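MINUTES – GRIPPER AND CONTROLLER COMPARISON MEETING
May 2021

Present: Azadeh Dehghan (Chair), Sepehr Bagheri, Parisa Naseri, Kourosh Safavi
Regrets: Soudabeh Bagheri

1. Approval of agenda and previous minutes
The agenda was approved as circulated. The minutes of the January meeting were approved with one correction: item 4 should refer to the Brulleck controller and not the Vasconcelos controller.

2. Matters arising
The replacement power supply has been received and fitted. The request for a second set of finger pads remains open. Mr. Safavi reported that Fivemow has quoted 2,559 dollars for the pads and mounting hardware. The Chair asked that the quote be held until the comparison under item 3 is complete.

3. Gripper comparison, kitchen task set
Ms. Naseri presented progress on the comparison of the Fivemow and Grirkix finger sets. The same task list is used for both sets: lift a utensil from a plate, move a plate, remove toast from the toaster, and drop an item into the lined bin.

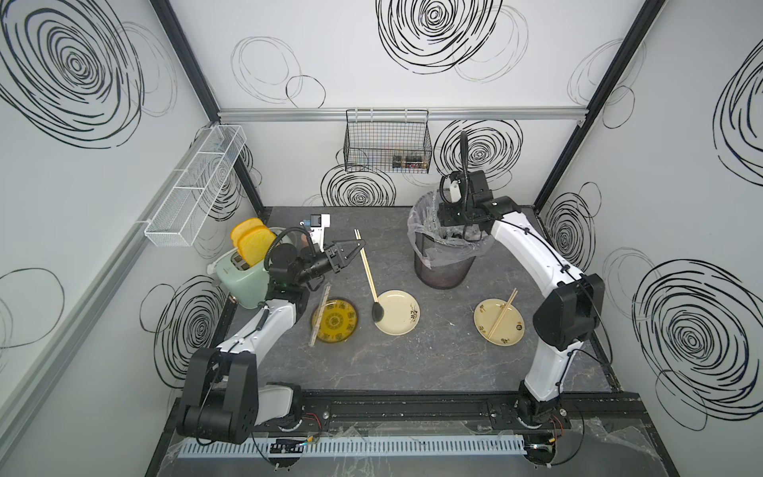
Task order was discussed at length. Mr. Bagheri proposed that the bin task be run last in each block, as the liner tends to catch on the fingers and the arm must then be stopped by hand. Ms. Naseri preferred to keep the order mixed so that operators do not settle into a routine. She noted that with one gripper pointing down into the bin and the other open just above the tabletop, both arms can be working at quite different heights, and the controller settings need to suit both. Members agreed to keep the mixed order for the present block of 120 trials and to review it before the next.

Chopsticks remain the most difficult item for either finger set. Members agreed that a trial is to be scored as a failure if the operator makes more than seven attempts at a grasp. Partial lifts will be recorded in the comments column only.

Action: Ms. Naseri to circulate the revised scoring sheet.

4. Controllers
Mr. Safavi reported on the Brulleck and Vasconcelos controllers. Both have now been run with the full task list. Operators found the Brulleck unit smoother at low speed, while the Vasconcelos unit recovered more quickly after a stop. The logs have not yet been compared in detail and no recommendation was made.

The Chair reminded members that speed limits must be the same for both units during comparison trials. Two earlier blocks were run at different limits and will be left out of the results.

Mr. Bagheri raised the matter of clearance between the arms. When both work over the middle plate, the fingers come close to meeting, and the present stop distance was set for a shorter gripper. It was agreed that the distance be measured again for each finger set and entered in the settings file before further two-arm trials.
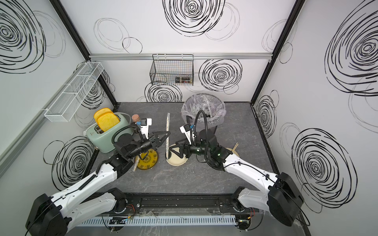
Manipulation Trials Group – Record of Meeting, continued

Action: Mr. Bagheri to measure and enter the new stop distances. Mr. Safavi to check the entries.

Crumbs on the tabletop were also mentioned. The surface is to be wiped at the end of each block, and the person doing so is to initial the log.

5. Wrist cameras
The group considered whether the wrist views are adequate for judging a grasp at the toaster. Ms. Naseri observed that a slice of bread can take up much of the upper part of the view at close range, leaving the operator to rely on the fixed camera for the far side of the slot. Mr. Safavi suggested a wider lens. Mr. Bagheri was of the opinion that tilting the present mount would be cheaper and should be tried first.

After discussion it was agreed to try the tilted mount on one arm only. A ceiling of 700 dollars was approved for a wider lens should the tilted mount prove unsuitable – the Chair is to be consulted before any order is placed.

Members also discussed small items kept near the toaster. It was agreed that their places be noted at the start of each block so that the two finger sets are compared on the same layout.

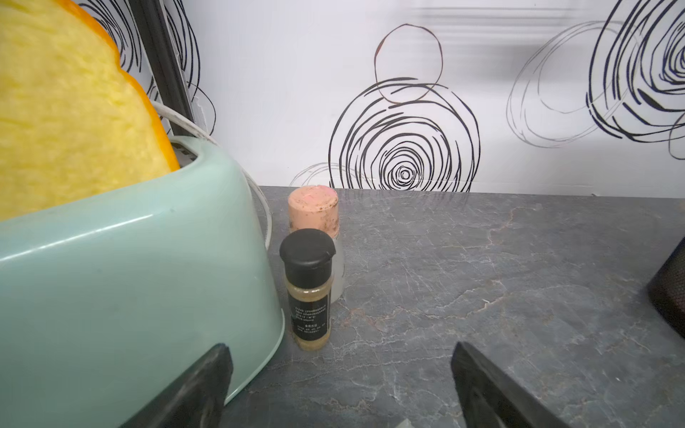

Minutes recorded by Parisa Naseri, Trials Coordinator

Action: Ms. Naseri to add a layout note to the start-of-block checklist. Mr. Safavi to prepare the tilted mount.

6. Other business
Soudabeh Bagheri had asked in writing that trial recordings be named by finger set first and controller second. Agreed. Older recordings will not be renamed.

Mr. Safavi asked that the spare Grirkix fingers be returned to the parts cupboard after use.

7. Next meeting
To be called by the Chair once the present block of trials is complete. Items carried forward: Fivemow quote, controller logs, task order.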